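Household Task Readiness Program
Interim report to the Flanodmont Fund, 22/05/2019

Progress since the last report

Work at the Hovholm site has concentrated on small laundry items. Cloths and other soft goods remain the hardest part of the chore list agreed with the Fund, and they were given priority over dishes and shelf stocking for that reason. The Trilix control software was brought into regular use during the period, and 989 attempts have been logged to date. Of these, 358 met the standard set out in the grant agreement without any help from an operator.

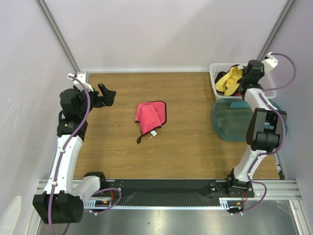
Cloth handling at the two-arm station, Hovholm. 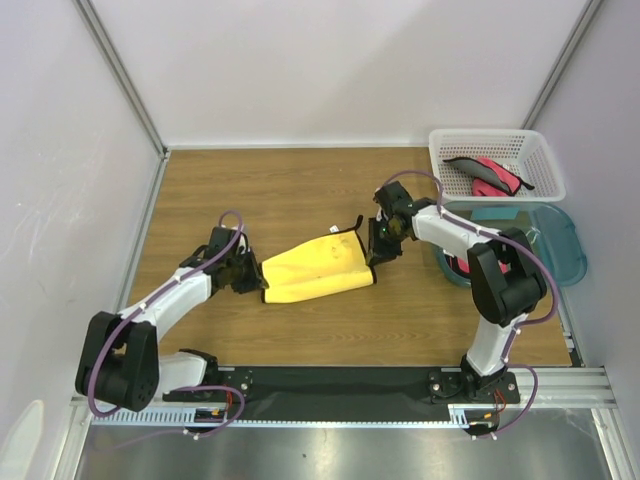

Picking up an item is no longer the main source of failure. Most unsuccessful attempts now occur when a fabric has folded over on itself and the software must decide which edge to take hold of. Straps, loops and sewn-in labels add to the difficulty — they are easily mistaken for corners. Meng, our partner for task design, has revised the scoring rules so that these errors are recorded separately.

Our present assessment is that machines of this type are not ready for unsupervised use in a home or a laundry shop. Limited use with a trained operator nearby may be possible within the term of the grant.

Next period

A further 400 attempts are planned before December, with 2 changes to the procedure: a wider range of fabric weights, and a fixed time limit for each item. Spending remains within the approved budget, and no change to the schedule is requested.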